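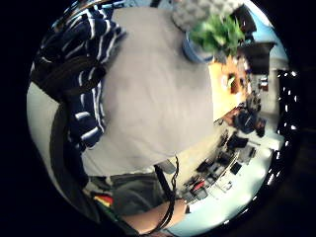

Khurana 264 Crew Neck T-Shirt, Short Sleeve

Product code: KH-264
Category: Workwear and casual / Tops / T-shirts
Supplied by: Zaro Uniform Supply

The Khurana 264 is a mid-weight jersey T-shirt for daily wear, uniform issue and screen printing. It is cut straight through the body with set-in sleeves and a ribbed crew neck. Side seams are overlocked and the hem is twin-needle stitched. Shoulder-to-shoulder tape is fitted at the back neck.

Fabric
Combed cotton single jersey, pre-shrunk. Marle colours contain a proportion of viscose and will not take discharge inks. Solid colours are reactive dyed and suitable for water-based and plastisol printing. Residual shrinkage after the first wash is almost 3 per cent in length; width is stable. Allow for this when ordering long-line uniforms.

Colours
White, Light Grey, Navy, Charcoal, Bottle Green. Shades may vary slightly between dye lots. Where colour match is critical, place the full quantity on a single order and request one lot in the comments field.

Sizing
XS to 5XL, unisex block. The women's block is listed separately as the Khurana 519 and has a narrower shoulder and shorter sleeve. Measure an existing garment flat, armpit to armpit, and compare with the half-chest column of the size chart. If between sizes, order the larger.

Decoration
Left chest, centre front, centre back and sleeve positions are available. Embroidery on this weight requires a cut-away backing. Artwork is to be supplied in vector format with all fonts outlined. A digital proof is issued before production, and decorated garments cannot be returned.

Care
Machine wash cold with like colours. Do not bleach. Line dry in shade. Warm iron on reverse, avoiding printed areas. Do not dry clean.

Packing
Folded singly, carton packed by size and colour. Cartons are not split for wholesale accounts.

Delivery
Undecorated stock is dispatched from the Imamar warehouse. Backordered sizes follow at no extra freight charge within Australia.

Related products
Khurana 519 Women's Crew Neck T-Shirt
Peta Long Sleeve T-Shirt
Zaro 3434 Pique Polo

Page last updated 28 July 2025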